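## Project report: shelf layout in a toy store

Michalis Mavromatis and Tiina Peltonen, Feb 20, 2020

We looked at how building-block sets are shelved and how easily a shopper can match a box to its price. Our notes cover 15 shelf boards in 2 aisles.

Big sets take up most of a board, so neighboring labels end up close together – and some sit under the wrong box. 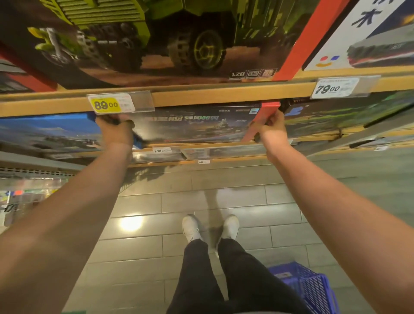

Long, flat boxes were the hardest to place. They need both hands, one at each end, and the labels clipped to the board above, 89.00 and 79.00, are easy to read as theirs. We suggest putting the set name on every label in larger type.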